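Bei Prita laufen seit September zwei Greifer im Vergleich, der Clamia und ein älteres Modell von Chacko. 189 Griffe pro Tag sind angesetzt, immer am selben Tisch. "Uns geht es um schmale Teile mit offenen Rippen", sagt der Entwickler, der die Reihe betreut. "Da hat der Finger wenig Fläche zum Anpressen."
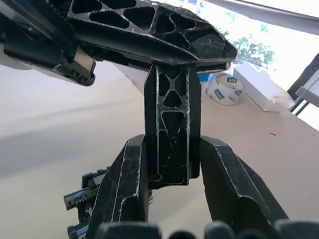

Der Chacko halte ordentlich, solange die Last mittig sitze - bei schrägem Anheben kippe er öfter. "Beim Clamia hatten wir bisher 9 Abbrüche, damit kann ich leben." Mehr Sorgen mache ihm die Steuerung aus Stendemgate, die nach dem Einschalten manchmal zweimal referenziert werden müsse.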